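Home Explore Threads Saved Log in

Last updated in October

Costa to Ziltorine by scooter, a thread

1/ OK so I finally did the ride I have been going on about since spring. Costa up to Ziltorine and back, two days, one little scooter, and I'm still grinning. Putting it all here while I remember it. 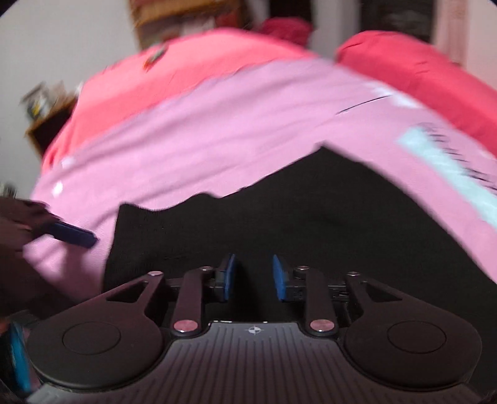
2/ The whole loop came to 271 km on my odometer. People do it in a day on a big bike, but on a small scooter with a backpack strapped behind you I would really say take two. You want time to stop. I stopped A LOT.

3/ I left Costa at 5 in the morning. Yes it was dark, yes I questioned myself at the first traffic light. But the coast road at that hour is all yours, and the bakery by the fish market already had its side door open, so I set off with a warm cheese roll inside my jacket (best heater ever).

4/ The first stretch is flat and a bit dull. Warehouses, a cement works, a lot of trucks coming the other way. Then you cross the river and the road swings inland and suddenly it's orange groves on both sides and the smell!! I had my visor up for that whole part and swallowed at least one bug. Worth it.

5/ Fuel: fill up in Rodier. There's a station on the left just after the bridge, and the next one I found open was in Ziltorine itself. My tank is tiny and the climb drinks gas.

6/ Rodier is a lovely town, by the way. I'd planned to just pass through and ended up staying almost two hours. There's a covered market with a coffee counter at the back where you stand up with your elbows in everybody else's elbows. I had two coffees and a slice of almond cake and got told by three different people that I was taking the wrong road.

7/ (I was not taking the wrong road. They all wanted me on the new highway. The old road is slower and has potholes you could bathe a dog in, but it follows the gorge the entire way and the new one goes through a tunnel.)

8/ The gorge road has 91 bends. I know this because they're numbered, little white stones with the number painted on, going up from Rodier. By bend 20 I was scared, by bend 40 I was singing. A few stones are missing so you get this nice surprise when you jump from 56 to 59.

9/ Please go slow on the shady bends. There was gravel washed across the road at bend 33 and again just before the waterfall, and my back wheel did a little dance I didn't enjoy. Also goats. The goats have right of way and they know it.

10/ The waterfall! It's at bend 62, no sign, just a wide spot where you can pull over. It's more of a trickle in fall, but you can scramble down to a pool and put your feet in. Cold enough to make me yell. I ate the rest of the cheese roll down there and could have stayed till dark.

11/ Came over the top at about lunchtime and there's Ziltorine sitting in its bowl with the old walls all the way around it. I had seen plenty of photos and I still pulled over and said wow out loud, alone, in a helmet.

12/ What I didn't know is that you can walk the walls. It's free, you go up by the east gate and it's 121 steps to the first tower, uneven ones, so wear real shoes. From up there you can see the road you just rode folded up like a ribbon. I sat and traced it with my finger for ages.

13/ Slept at a guesthouse called Unico, just inside the south gate. Plain room, thick walls, hot shower with proper pressure, and they let me put the scooter in the courtyard overnight under the fig tree. Dinner was bean soup and bread and then more bean soup. I was asleep before nine.

14/ Day two I did the small temple outside the walls first, early, before the heat. It's a fifteen minute walk through fields and the path is marked with blue dots. The carvings around the doorway are the thing to look at, all birds, every one different. I found a duck!

15/ The ride down was a whole other trip. Same road, but you see everything from the other side, and there's a stretch above the bend 50 stones where the valley opens up that I must have completely missed while sweating my way up. Use your engine on the way down and give your brakes a rest at the waterfall.

16/ Things I was glad of: thin gloves, a scarf for the dust, a rain jacket (used it as a cushion), cash for Rodier, a paper map. My phone had no signal from bend 12 to the top.

17/ Things I'd change: less stuff in the backpack, more water, and a softer seat. My legs were fine. The rest of me has filed a complaint.

18/ A few of you asked if a beginner could do it. I've been riding for less than two years and I managed, but practice some hill starts first. There's a steep one coming out of Rodier, right after the school, and of course that's where I stalled, with a bus behind me.

19/ Next I want to try it from the north side, where the road goes past the lakes. If you've ridden that one on something small, tell me how the surface is and if there's gas anywhere along it!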